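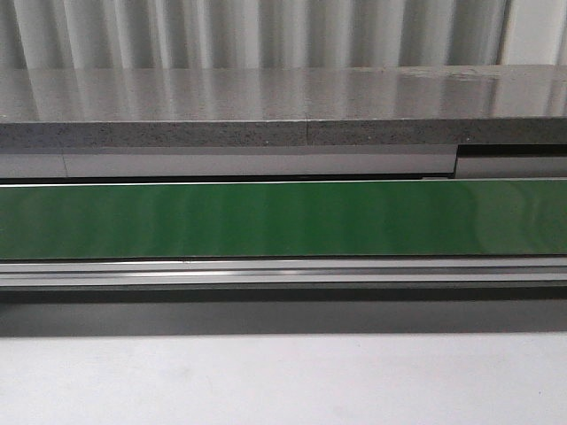
The night sorters at Stamholm asked that the belt be walked before the arm is powered up, and that the walk be done by a person who will work beside it. Agreed. This is now the first part of the check.

**Belt and arm cell, shift start check**
Stamholm, January 10, 2023

- [x] Belt surface clear before start
- [x] Side rail: no sharp edges, nothing hanging from it
- [x] Stone counter behind belt clear. *Comment: faint smudges on top, wipe at end of shift.*
- [ ] Joint in the counter edge. *Comment: the two pieces don't line up exactly. Run a glove along it and report any snag.*
- [x] Walkway on the operator side, 81 cm, measured

**Part handling**

Switch assemblies used to be picked by hand, up to 200 a shift. The arm now does the picking. Operators load trays, clear faults and inspect rejects.

- [x] Gripper holds the switch by the black housing
- [x] Yellow cap free of the fingers
- [ ] Clear contact block checked for cracks after release. *Comment: this step has no owner since the change in September. Assign before next check.*
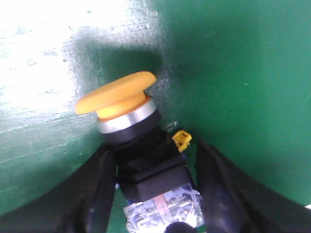 Day shift replied that fault clearing takes them off trays for too long, and they want a second person on call when the arm stops more than 3 times in an hour. Sent to Drundness for a decision.

**People**

- [x] 13 operators signed off on the stop and restart procedure
- [ ] Restart card posted at the cell. *Comment: old card still describes hand picking. Take it down.*
- [ ] Job rotation sheet updated. *Comment: inspection is hard on the eyes, limit to two hours.*

Open items carry over to the next check.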